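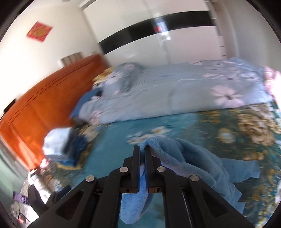
Last changed: October, 9:40 p.m. (wording of the grasp rule, one typo)

Diary, folding task, bedroom set

Started at 1:15 p.m. Read the working rules from top to bottom before picking up the gripper, as rule 1 says to. The current version is the one Estis sent over last month, with the Castillo amendments pasted in at the end. The amendments still use the old rule numbers, so I keep both lists open and check one against the other. This should be fixed before anybody new has to work from it.

Goal for the day was to finish the bedroom block: garments picked up from the bed, laid out, folded, added to a stack. Count for the block stands at 342 episodes submitted, 189 accepted. The rest are either waiting for review or came back with a code. Most codes are for the same fault, a second grasp made before the first release was complete. The rule says the fingers must open fully and the cloth must come to rest before the next approach. I had been reading "come to rest" loosely. The reviewer does not.

Notes on the grasp, mostly on the blue garment with the towel-like texture. The rule asks for a pinch of one layer or one whole fold, never a layer and a half. On shirts this is easy to check by eye. On fuzzy cloth the layers stick to each other and I can't always tell what I have until I lift. My working method is to come in with the jaws lined up across the fold, close slowly, lift a short way, and look at how the cloth hangs. A clean fold drops in long creases to one side and the hem stays readable. If the hem is rolled under, I put it back down and call the attempt void. Void attempts are allowed up to 2 per episode under the Estis text. Castillo is silent on it, so Estis applies.

I'd like the rule to say where on the garment to grasp. At present it says "near an edge or corner where practical." Two people reading that will do two different things, and the episodes won't be comparable. A better wording would be: grasp within one finger length of a corner, or at the midpoint of a hem, and say which in the log. I have changed my own sheet to that wording and will send it in as a proposal. Until it is approved I log both the official field and mine.

Bed covering. The standard asks for "a household surface in normal use," and patterned covers are allowed. Mine is teal, green, brown and gold with large flowers, and the quilt over the far half has daisy-like flowers as well. The blue stands out well enough from the teal when it is held up. Laid flat, I am less sure. For pale garments the quilt is the bigger problem, since a white sleeve against white petals is hard to follow. There is no contrast requirement anywhere in the documents. Bronetti's checklist for kitchen work has one, and I think the bedroom list should borrow it. Leaving the covers as they are for this block. Changing the surface halfway would mean a new setting number and a split count.

Stack placement. Folded pieces go by the headboard on the near side, same spot each time. The rule is that the stack may grow within a session but may not be straightened between episodes. I broke this once around 3 p.m. by squaring up a corner with my free hand. Logged it, marked the next episode as a new sequence, moved on. The log has no field for this, so it went under remarks.

Speed. The rule gives no figure, only "steady." I find that the background smears whenever I swing the tool toward the stack, and the flowers on the bed turn to streaks. The garment itself stays fairly sharp because it moves with the fingers. Reviewers at Lommont have been returning episodes for blur during transport, and Estis has not. Tested slower transport on 9 episodes this afternoon. They take longer and my forearm notices it. Will wait for codes before making it a habit.

Clearance. The wardrobe doors are glossy and pick up whatever is bright in the room. Reflections are permitted if no person can be recognized in them. I check this at the start of each session by standing at my working position and looking at the doors. Added the check to my sheet as step 4, ahead of the gripper check.

Gripper check, done before the first episode and again after the break:
Fingers close evenly, no offset at the tips.
Pivots move freely, nothing caught in the linkage.
No lint on the gripping faces.
Full opening reached without force.

Lint should be checked more often than the sheet says. Towel-like cloth sheds, and buildup changes how the fingers feel on closing. I cleaned them twice. Proposed interval: after every fuzzy garment, and otherwise once an hour.

Stopped at 5:50 p.m. Log copied, remarks typed out in full, proposal on grasp wording saved as a draft. The numbering problem in the Castillo amendments goes in the same message.

For the next session: read the return codes first, then decide on transport speed. Ask whether a garment dropped on the edge of the quilt counts as on the surface or off it. The rule says "bed" and I have been counting both.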